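Jululside Residents' News — June

Tea mornings are back

Quick one as I'm typing this before the school run. Monday tea mornings start again at the hall, 10 till 12, same door as before (the side one, the front sticks). £2 on the door, under fives free. Nurhan Sarıgül is on the urn and Hacer Ekinci is baking, so get there before half past if you want the lemon one.

We raised £248 at the spring table sale. Thank you all. £40 of that has gone on cups and the rest is sat in the hall fund, which now stands at £910. Still £200 short of what we need for the new blinds. Jarlath Hanrahan has had two quotes and is chasing a third — if you know anyone who fits blinds, please tell him and not me, I lose bits of paper.

Things wanted: teapots, a big one especially. Jigsaws with all the pieces. A radio that works. No more mugs please!! The cupboard won't shut.

Lifts — Johanna Zürcher can take three from the Mulligan Road end, leaving 9.45. Ring her the night before. If you're down by Sisley Court we havent got a driver yet, so if you've a spare seat let me know. 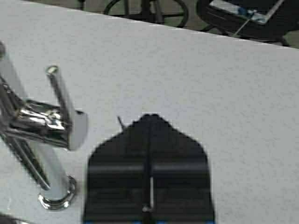 Book swap

Shelf is by the coats. Bring one, take one, or just take one. Large print very welcome, we only have a handfull and they go first. Cookbooks as well. No encyclopedias, we've still got the last lot.

Nazma Karunaratne would like the second Ustisen book back if anybody has it at home, blue cover, her name inside. She's been waiting since before Christmas to find out who did it.

Hall keys

Two sets out, should be three. Check your coat pockets. Back through my door please, any time before 8 in the evening.

Next newsletter when I get to it. Bits for it to me by the last Monday.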